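Can a robot arm tidy up after the kids yet?
Workshop & Home Automation > General

drunwood_urs
Question for people who work with arms. We have a playroom floor that needs clearing every evening and a packing bench at work that needs much the same. Is there anything that can sort mixed small parts without someone standing over it? Budget is not the issue at this stage, I just want to know if it can be done.

S. Imhof
Depends what you mean by sort. Picking known shapes off a clear surface is fine. A playroom floor with socks on it is another matter. We are at the first stage and have been since September.
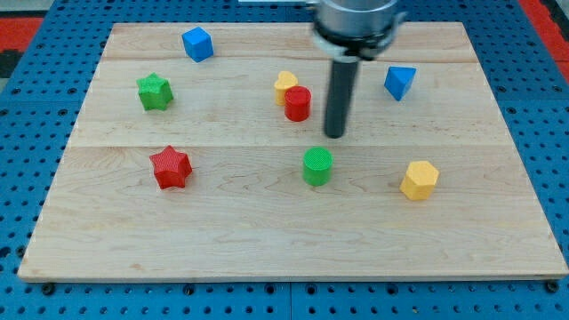
Coloured blocks on the maple board, arm over the middle.

Pushing a block to a given spot with a plain rod is what we work on. Stars are harder than cylinders for us, they turn when you catch a point.

mio_m
I disagree with "fine". Our cell at Tonilberg handles 500 parts in a shift and it still stops when two of them touch. The red cylinder and the yellow heart-shaped block behind it in your photo would be enough to do it.

S. Imhof
With a suction cup, maybe. With a rod you can nudge them apart first. Takes 10 to 15 seconds.

mio_m
Which is longer than a person needs for the whole board.

Johanna W
A person gets bored though. I did bench sorting for two years and would have handed it over gladly, slow or not. If it runs overnight I don't care about the seconds.

drunwood_urs
Overnight would suit the bench. Not the playroom, it's under a bedroom.

mahnaz
For the playroom buy two boxes and a broom. For the bench, get all the parts on to one flat board with decent light before you ring any suppliers. They will ask about that first.

drunwood_urs
Fair enough. Will measure up the bench and post the sizes here.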